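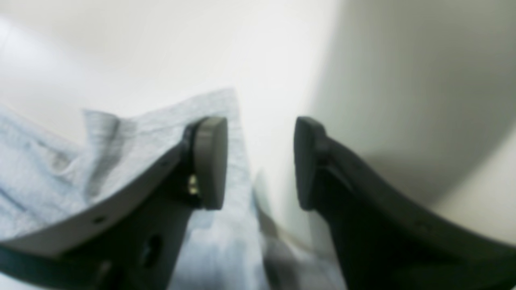 Why does a crawl space stay damp after a ground cover has been laid?

Water still gets in from places the cover doesn't reach, mainly the outside air coming through the vents and the bare strip of soil along the foundation walls.

4. Crawl space moisture after partial sealing

4.1 What the homes had in common

The 215 homes in the Hostine survey were all single-family houses with vented crawl spaces and a plastic ground cover already in place. Most of the covers had been put down by an earlier owner, and few of the current owners could say when. In many houses the plastic stopped short of the walls or had been cut around the piers and left open. Later trades had moved it to get at pipes and ducts and had not always put it back.

We had expected the condition of the cover to explain most of the difference between damp and dry houses. It explained less than we thought. Houses with torn covers did tend to have wetter framing, but there were also houses with sound covers whose joists were too damp by the end of summer. Hovland and Kashyap reported the same pattern in the Olen houses, where the soil is heavier and drains slowly.

4.2 Outside air in warm weather

The usual advice for many years was to open the vents in summer so the space could dry out. In a humid climate this can do the opposite. Warm air carries a good deal of moisture, and when it comes into a space that is cooler than the yard, its relative humidity goes up. If the air touches something colder still, such as a supply duct or a cold water line, water forms on the surface. It then drips onto the cover, where it sits in the folds.

Owners often took this standing water for a plumbing leak. In several houses a plumber had been called and had found nothing wrong. The puddles were largest under the longest duct runs, and they shrank in the fall when the cooling was turned off.

Insulation made the picture harder to read. Fiberglass batts between the joists hide the subfloor, and a damp subfloor above a batt can go unseen for a long time. We pulled down a section of batt in each house where the owner allowed it. Where the batt was sagging, the wood above it was not always wet, and where the batt was tight, the wood was not always dry. We therefore do not recommend judging the subfloor by the look of the insulation.

4.3 The strip along the wall

A cover that ends short of the foundation wall leaves a narrow band of soil open to the air. The band looks minor from the access hatch. It is also where the soil is likely to be wettest, especially on the side of the house where a downspout empties near the footing. Block walls add to this, as they take up water from the ground and give it off on the inside face.

Galli ran a small trial on two houses in which the cover was extended up the wall and fastened, with the vents left as they were. Readings at the rim joist came down in both. Readings in the middle of the floor hardly changed in one of them – the house with uninsulated ducts. Two houses are too few to say much, and the trial is reported here only because it agrees with what the owners in the larger group told us.

4.4 Effect on the rooms above

Air moves upward through a house in cold weather, and some of what the occupants breathe has come through the floor. Musty smells were the most common complaint, and they were strongest in closets and under sinks, where pipe openings had not been sealed. Fewer owners mentioned cupped floorboards or doors that stuck. Smell alone was a poor guide to the state of the framing. Some of the wettest spaces had produced no complaint from the people living over them.

Rostami and Vasconcelos have suggested that the order of repairs matters more than the choice of product, and our results fit that view. Roof and surface water should be led away from the walls first. The cover can then be repaired and carried up the foundation. Closing the vents comes after that, together with some means of drying the air, such as a dehumidifier or a small supply of conditioned air. In the Tralo group, vents had been closed before the drainage was corrected, and the spaces stayed wet through January.

Local codes differ on whether a crawl space may be closed at all, and houses with fuel-burning appliances below the floor need a separate check of combustion air before any vent is blocked. These houses were left out of the survey and are taken up in Section 5.

Figure 4. Crumpled light blue cloth on a pale white surface, with two dark gripper fingers above it.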